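Turno de lunes

Soledad Montecinos abrió el armario de análisis de Pralitport a las 6. El fotómetro Gastico marcaba deriva en el canal 2, y la rueda de filtros tardaba 30 segundos en volver a la posición de referencia. Anotó el valor en el registro: 1335 cuentas, con la lámpara estabilizada.

Engelbert Lanz llamó desde la sala de control.

—El archivo central no recibe datos del canal 2.

—Lo he puesto en mantenimiento. La célula de medida está aislada y purgada.
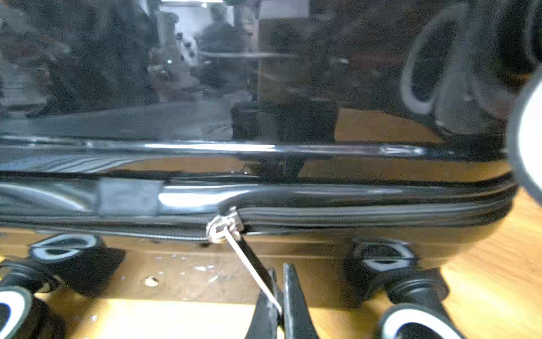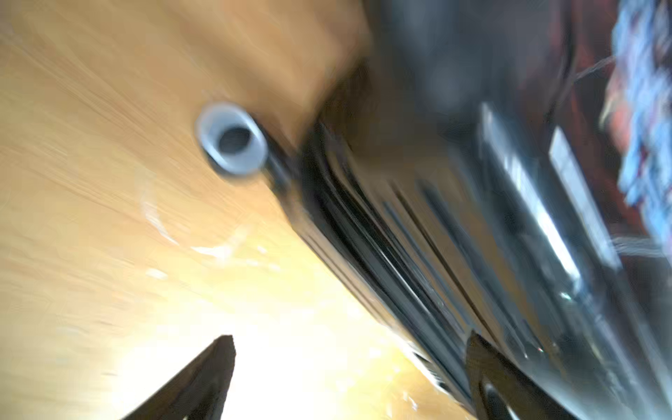 —¿Qué provoca la deriva?

—Depósito en la ventana de entrada de la célula. El canal de referencia se mantiene estable.

Lanz guardó silencio. La semana anterior había firmado el cambio de la lámpara. Montecinos retiró la ventana, la limpió con isopropanol y sustituyó la junta. Después ajustó el cero y esperó 24 minutos. La señal no se movió. En el registro, bajo la firma de Lanz, escribió: «Lámpara anterior, apta. Devolver a almacén».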